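Search this journal: mesh bag folding

3.2 Flattening and closing

Net laundry bags are hard to fold because the fabric slides over itself and springs back. We follow the Bustia method, starting from the hem.
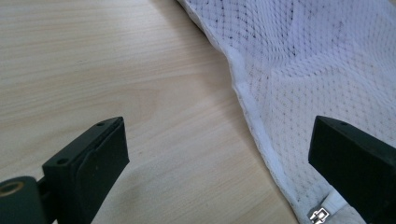

Each fold was pressed for 2 seconds before the next. 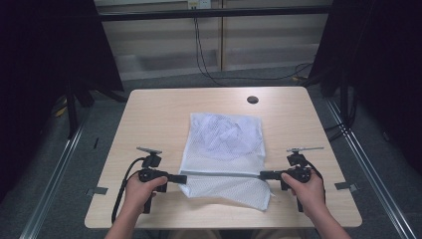 Folds made across the width held better than folds made lengthwise. Kratochvíl reports the same for curtain net.

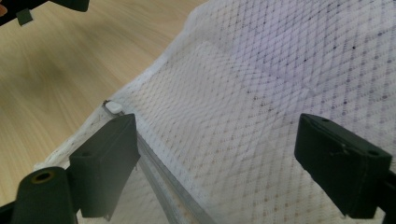
Page last changed: March

Figure 3. Mesh bag with its zipper, on the table.

Comments (2)

stornwood_k: Was the zipper closed first?

lena: Same trouble with my curtains.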